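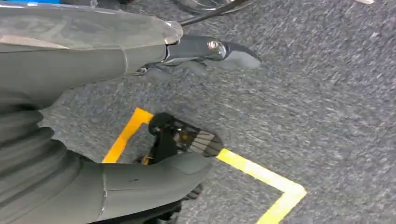

Ticket: Label printer drops off the network after lunch
Status: Closed
Opened by: Maeve Hayes
Assigned to: Efa Voyle
Site: Watkins, upstairs office (the side with the gray speckled carpet)
Opened: Thursday, June 25, 2026

Original report

The Brultska label printer stops taking jobs in the early afternoon. Mornings are fine. After lunch the queue fills up and the printer shows a steady orange light. If I switch it off and on it prints everything that was waiting, sometimes twice. I have a batch of 1000 shelf labels to get out and I can't sit next to it all day. Nothing was changed on my computer.

Efa Voyle, first reply

Thanks Maeve. Please send me the network page from the printer. Hold the feed button until the light blinks, then let go. Also let me know if Beca can print to it when you can't.

Maeve Hayes

Page attached. Beca can't print either. Her jobs sit in the queue the same as mine. She is on the wired network and I am on wireless, if that matters.

Efa Voyle

It helps. It means the fault is at the printer end or on the network between, so there is no need to reinstall the driver on your machine. Please leave it alone for now.

The network page shows the printer is getting its address automatically. The print server has a fixed address saved for it. Those two match this morning, but I want to see if they still match when it fails. Next time the orange light comes on, print the page again before you power it off.

Maeve Hayes

It went again and I printed the page. The last part of the address is different from the first one. Second page attached.

Efa Voyle, notes

Confirmed. The printer is losing its address and picking up a new one. The server keeps sending to the old one and gets no answer. After a restart the printer asks for its old address and usually gets it back, so the queue clears.

Checked the address pool on the upstairs router. It is very small and was full when I looked. Morfudd Gethin says the visitors' wireless was moved onto the same pool in December, when the old Sanell access point was retired. So people's phones are taking addresses from the same place as the printer.

Steps taken

1. Reserved an address for the printer on the router, outside the shared pool.
2. Restarted the printer and checked the network page against the reservation.
3. Updated the port on the print server to the reserved address.
4. Deleted 7 stuck jobs from the queue. Two of them were copies, which explains the double labels.
5. Sent a test label from Maeve's account and one from Beca's. Both printed.

Maeve Hayes

Got through the afternoon with no orange light. The first labels came out a little low on the roll, but I ran the calibration from the menu and they line up now – that may have been me loading a new roll.

Efa Voyle

Good. Calibration after a roll change is normal for this model. I've opened a separate ticket with Meinir Morris to put visitors back on their own pool. Closing this one. If the orange light comes back, reply here and it will reopen.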